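Keridberg Toy and Kit Library: how the Pickering year is going
Report to the Skolari Fund, April 30, 2026

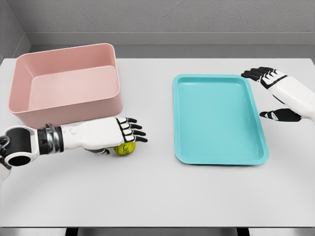 Unai Robles wrote back to my last report with one line, asking when we'd stop telling him how many toys we own and start telling him how many go out of the door. Fair enough! So I've turned the whole thing round this time and put lending first, and the stock list can wait until you ask for it.

We now have 106 families signed up. When I wrote to you in November we were still filling in membership cards by hand at the end of the counter and I had no real idea who was borrowing what, so I'm not going to pretend I can give you a proper before and after. What I can say is that the Pickering branch has gone from the sleepy one to the busy one. Keridberg still has more members, but the Pickering lot come back more often and they take bigger things (the play kitchen has hardly spent a night on its own shelf since we got it).

The under-twos box is the thing people ask for most. Parents don't want to buy a stacking set that'll be ignored by the summer, and I don't blame them. Jigsaws are the opposite. We bought too many, I chose them, and they sit there. I've put the harder ones out for grandparents and a few have started to move, but I wouldn't spend your money on any more.

Opening hours next, as you asked. We're open 8 hours a week at Pickering, split over two sessions, and the afternoon one is by far the fuller. The morning one is quiet but I'd like to keep it going, as the childminders use it and they borrow by the bootful. I did try swapping it to an earlier start for a while and that was a mistake. People turned up at the old time anyway and found me packing away, which made me feel terrible, so back it went.

Money. We're a bit under on rent and a bit over on cleaning supplies, and the two more or less cancel out. The overspend is mostly my fault for buying the small bottles of spray when the big ones were out of stock. The full sheet is attached with the receipts, and I've marked the two lines where I moved money between headings. Teodor Nyberg has been through it and found one sum I'd added up wrong (in our favour, sadly, so it's now been put right in yours).

The loan system has been the real headache. We moved everything over to Flaleveck, the lending program you helped pay for, and the first weeks were rough. It sent reminders to people who'd already brought things back, and one poor mum was told five times that she owed us a shape sorter. I rang her to say sorry and she was very nice about it, but you can't do that to people too often. The reminders are right now. The part that prints labels still isn't, so I'm writing those out with a marker pen and sticking tape over the top, and they last quite well.

Losses are low. Pieces go missing from sets all the time, of course, and I keep a tin of odds and ends that gets raided when a set comes back short. We've had a wooden train come back with a wheel off and a drum that came back with no skin on it at all. We don't charge for that sort of thing. I know you asked us to think about deposits, and I have thought about it, and I'd still rather not. The families who'd be put off by a deposit are mostly the ones I want through the door.

Something I hadn't planned for is how much people hang about. They come in to swap a garage for a farm and they're still there an hour later with a cup of tea, talking about sleep and nursery places. It's lovely, but it does mean we run out of chairs, and the kettle is on its last legs. I've put a new one in the request below, along with some folding chairs. I hope that counts as kit.

What I'd like to do next is a proper outdoor range: balance bikes, a sand and water table, a small slide if we can find somewhere dry to store it. Storage is the sticking point. The cupboard at Pickering is full to the door, and the shed we were offered has a leak in the back corner that I've seen for myself. I've asked for a price to mend the roof and I'll send it on as soon as it comes.

So, what I need from you: a yes or no on the chairs and kettle, a yes or no on moving what's left of the jigsaw money over to the under-twos, and a date for your visit. Please come to an afternoon session if you can, and bring anything your own children have grown out of.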